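The Clarkaver Afternoon Canal Boat Hamper Cruise
For two to six guests

There is something about a slow boat that makes people talk to each other again, and we have built this whole outing around that. You step aboard at Rornik Wharf, somebody takes your coat, and for the next 90 minutes you have nothing more to do than look at the reeds and decide whether you would like more tea. The Clarkaver is ours from bow to stern, she has been lovingly looked after, and when you book her she is yours alone for the afternoon — we never mix parties.

Your skipper will take you out past the old maltings, under the two low brick bridges (mind your hats!) and up as far as Drekis Lock, where we turn in the wide pool. If you fancy working the lock gates yourself you are very welcome to have a go, and if you would much prefer to stay under a blanket with a scone, that is quite all right too.

What is included
Private hire of the Clarkaver with skipper and one crew member
A hamper tea of finger sandwiches, warm scones, clotted cream and two sorts of jam
A pot of tea or coffee each, topped up as often as you like
A bottle of sparkling wine or elderflower for the table
Wrapped chocolates to finish
Blankets, cushions and a little stove in the cabin for chilly days

Good to know
We sail from the spring through to the end of September, and we go out in light rain, as the cabin is snug and has good big windows. Should the weather be truly dreadful we will ring you that morning and find you another date. Please tell us when you book about any allergies or special diets and our kitchen will do its best for you. There is one step down into the cabin and the towpath can be muddy, so flat shoes are a good idea. Well-behaved dogs travel free and are usually made a great fuss of.

Parking is at the Heitmann Yard car park, 300 metres from the wharf along a level path. Please allow yourself ten minutes for the walk and aim to be with us a quarter of an hour before you sail.

Buying as a present
Vouchers come by post in a cream envelope with a card you can have us write for you, or by email if you have left it a bit late — we have all done it. They are valid for a full year and can be passed on to somebody else if plans change.

Product code: 356
Page updated: Apr 8, 2019

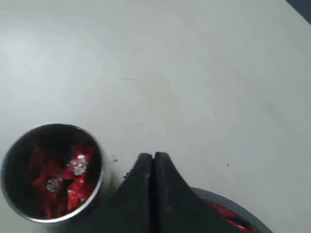 Red and silver wrappings in a round metal container.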